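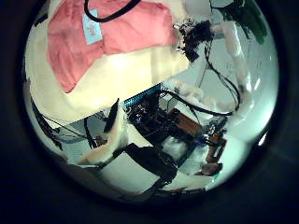

Rosafarbenes Tuch mit hellblauem Etikett auf cremefarbenem Stoff

4. Aufzeichnung und Tourtermine im Programmplaner anlegen

Dieser Abschnitt richtet sich an Redaktionen, die Comedy- und Unterhaltungssendungen mit dem Programmplaner Plolever verwalten. Die Benutzerkonten müssen bereits eingerichtet sein (siehe Abschnitt 2).

4.1 Neue Sendung anlegen

1. Öffnen Sie im Hauptmenü den Bereich »Produktionen« und wählen Sie »Neu«.
2. Tragen Sie den Arbeitstitel ein. Der Sendetitel kann später ergänzt werden, der Arbeitstitel bleibt im Archiv erhalten.
3. Wählen Sie unter »Format« zwischen Stand-up, Sketch, Panel und Gala. Für Benefizabende gilt immer Gala, auch wenn nur eine Person auftritt.
4. Weisen Sie einen Saal zu. Für den Saal in Brundham sind 555 Plätze hinterlegt, für das Studio Fambridge 161.
5. Speichern Sie den Eintrag. Plolever vergibt eine vierstellige Produktionsnummer, zum Beispiel 3611.

Hinweis: Die Produktionsnummer lässt sich nachträglich nicht ändern. Wurde ein Eintrag doppelt angelegt, sperren Sie den jüngeren und vermerken Sie dort die Nummer des älteren.

4.2 Mitwirkende zuordnen

1. Öffnen Sie die Produktion und wechseln Sie auf die Karte »Besetzung«.
2. Geben Sie den Nachnamen ein. Bei Namen mit Akzent oder Vorsatz — etwa Lorcan Ó Dubhghaill — genügt die Schreibweise ohne Sonderzeichen, die Suche findet beide.
3. Legen Sie die Rolle fest: Moderation, Hauptauftritt, Gast oder Reserve.
4. Setzen Sie den Status auf »angefragt«. Auf »bestätigt« wird erst umgestellt, wenn der unterschriebene Vertrag der Agentur vorliegt.

Wer nur als Reserve geführt wird, erscheint nicht in der Presseliste. Soll der Name dort trotzdem stehen, aktivieren Sie das Feld »In Vorschau nennen«.

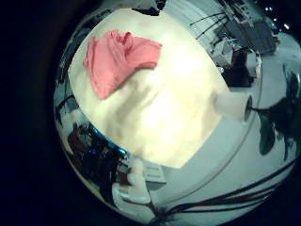

Für jede Person kann außerdem eine Sperrfrist eingetragen werden. In dieser Zeit nimmt das System keine weiteren Auftritte an und zeigt im Kalender einen grauen Balken. Sperrfristen über den Monatswechsel hinaus, etwa von April bis Mai, werden als ein einziger Balken dargestellt.

4.3 Termine absagen oder verschieben

1. Markieren Sie den Termin im Kalender und wählen Sie »Status ändern«.
2. Wählen Sie »verschoben«, wenn ein Ersatztermin feststeht, sonst »abgesagt«.
3. Tragen Sie einen Grund ein. Der Text ist nur intern sichtbar.
4. Prüfen Sie die Liste der verknüpften Termine. Bei einer Tournee sind alle Stationen vorausgewählt.
5. Bestätigen Sie mit »Übernehmen«.

Achtung: Mit »Übernehmen« wird die Benachrichtigung an die Vorverkaufsstellen sofort verschickt. Sie kann nicht zurückgerufen werden. Entfernen Sie vorher die Häkchen bei allen Stationen, die stattfinden sollen.

Bleibt ein Termin nach der Absage im öffentlichen Kalender stehen, leeren Sie den Zwischenspeicher unter »Extras«. Hilft das nicht, wenden Sie sich an Nandi Ngcobo, Durchwahl 1543.

Stand dieses Abschnitts: 29. April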